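Rearranged the kitchen fridge at Wemlow on Saturday. Posting how it's laid out now so I don't have to say it five times in the hallway.

Old system was no system. Drinks on every shelf, leftovers behind the drinks, and the crisper used for whatever didn't fit anywhere else.

Started by taking everything out and wiping the shelves with warm water and dish soap. Door shelves too. The sticky patch under the juice took the longest.

Threw out: one bag of salad, half a lemon, a jar with no lid, two yogurts from August. If the jar was yours, I'm sorry, but it had no lid.

Kept the Gustolico tomato sauce. It was sealed and in date. It's on the middle shelf if anyone was wondering where it went.

New rule for drinks: they go in the door. Cans on the upper shelf, one row. Bottles lower down, standing up with the cap on tight. I'm tired of finding a bottle on its side.

Songül Avcı asked if milk counts as a drink. For fridge purposes, no. Milk goes on the main shelf toward the back where it stays colder. The door warms up every time somebody opens it.

Crisper is for fruit and vegetables only. Push it all the way in before you shut the door – the door will bounce back if you don't, and then it sits open a crack all night.

Lunches get the shelf above the crisper. Name and day on the lid. Tape and a marker are in the drawer by the sink.

Sinan Öztürkmen wants a second shelf for lunches. We can try that in October when the big order comes in and I see how much room is left.

Speaking of the order: it's number 3097, from Villanueva, same as last time. Two cases of sparkling water and the usual coffee. The extra water lives in the cupboard. Take a can out of the fridge, put a can in.

I also bought a 1000 ml measuring jug from Fleltari for the descaler, so please stop using the coffee pot for that. The jug is under the sink.

Pictures from the kitchen. The open fridge is the third one, with green cans in a row on the upper door shelf and the bottle with the green label lower down.
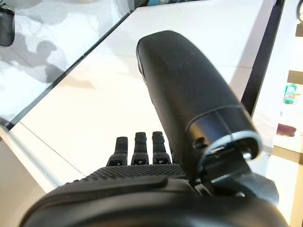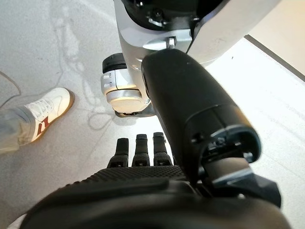
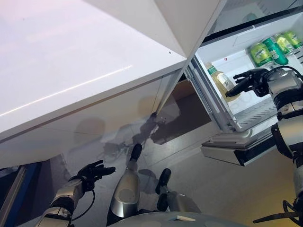

Temperature dial: leave it where it is. Last winter somebody turned it all the way up and the lettuce froze solid.

Spills get wiped up when they happen. Cloths are on the hook, spare ones are in the cupboard with the water.

Someone asked about the freezer. I haven't touched the freezer. It needs a proper defrost and I don't have a free morning for it yet. If you have food in there that you care about, write your name on it now.

Ice trays are fine to use. Fill them back up when you empty them.

I'm going to check the fridge again at the end of the week. Anything with no name and no date goes in the trash, containers included – that part is new. Songül already has a container in there with just an S on it, and there are three other people here with an S.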